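Skitier Boards > Food and Kitchen > Does anyone still do one big shop a month?

gittins_lane
Posted December 18, 2018

So my sister-in-law swears by doing one giant grocery run a month and then only buying milk and fruit in between. I've been going to the store every two or three days for years and my bank statement is embarrassing. Has anybody here switched? I have 4 people to feed, a normal size fridge and a very small chest freezer. I live out past Rornthorpe so the good supermarket is 23 miles each way, which is the other reason I'm asking.

mopsy_b
I did it for most of a year and quit in July. The heat did me in, everything green went limp in two days and we ended up eating canned corn with everything. Winter might be a different story! Potatoes, cabbage and carrots keep forever if you have a cold porch.

But the savings were real. I was cutting $100 a month easy, mostly because I wasn't wandering past the bakery counter hungry at 5 pm.

Demard
I'm going to disagree with mopsy a little. The bakery counter thing is just willpower, you can fix that by eating a sandwich before you go. What you lose with a monthly shop is the markdowns. My store puts the yellow stickers out on Monday nights and I get most of our meat that way. If you only show up once a month you miss nearly all of it.

mopsy_b
"Just willpower" lol ok. Have you smelled the cinnamon rolls?

adesuwa_d
I'm firmly on the monthly side, with a catch - I do dry goods and freezer stuff monthly and fresh stuff on Saturdays when I'm out anyway. My mother ran our house like this (she'd write the list on the back of the calendar page and heaven help you if you opened the next bag of rice early).

Things I'd tell anybody starting out:

Write down what you eat for two weeks before you buy anything. I was sure we went through tons of pasta. We don't.

Put everything out on the table before it goes in a cupboard. Old stuff from the cupboard comes out too, then goes back in front. Takes me half an hour with the radio on.

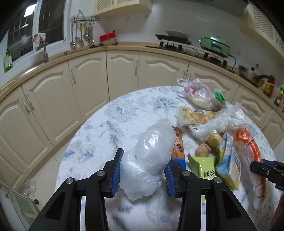 Split the snacks up right away. If the kids see the whole month's worth in one place it's gone by the first weekend, so I keep half of it in my closet behind the winter boots.

Leave a little money out of the big shop. Something always runs out, for us it's eggs.

- Adesuwa Danladi

gittins_lane
Oh I love that tablecloth, the blue flowers are so pretty! And the closet trick is genius, my boys would never look behind boots. Do you freeze bread? Mine always comes out with ice all over it.

adesuwa_d
Thank you! Yes to bread, double bag it and squeeze the air out. Toast it straight from frozen.

Demard
Frozen bread is fine for toast and terrible for sandwiches. I will die on this hill.

mopsy_b
Agree with Demard for once. Mark the calendar.

gittins_lane
OK, I'm going to try Adesuwa's version starting in January, dry and frozen monthly and a quick stop for the rest. Demard, which night did you say for the stickers? Monday?

Demard
Monday, after 7. Bring a cooler if you're driving that far.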